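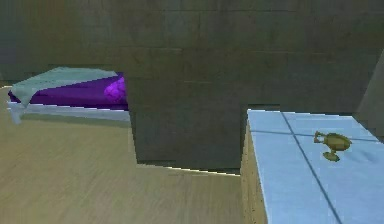
The bed end of the simulated room, with the counter at right.

Home | Builds | Interviews | Tools | Contact

Malathi Subramaniam builds robot arms at the Priromstead shared workshop. Her current one, Stan, has spent since January in a simulated room on her laptop.

"I can't afford to break the real one twice," she says. The room file came from a friend and she has changed little in it — the rug, the plants and the purple bed all stayed.

She has logged 1,838 runs. The plant is the hard part. "Thin leaves confuse the depth reading. I've rewritten that bit 13 times." 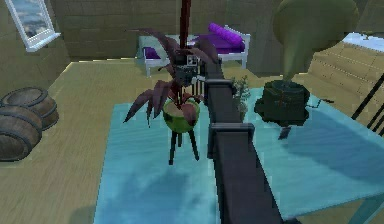 Moving to the bench

The real arm is half wired. Danica Dimitrov is cutting its brackets and wants the shoulder stiffer before anything is powered up.

Subramaniam agrees, but her next job is still on the laptop. She wants Stan to find the barrels from across the floor. "Round things roll. I haven't set the friction properly yet."

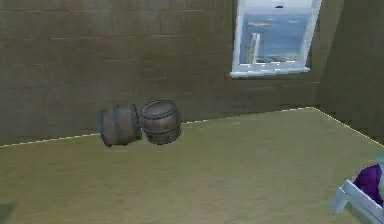 The two barrels by the back wall, with the window to their right.

Contact Skatska | © Skatska | Back to top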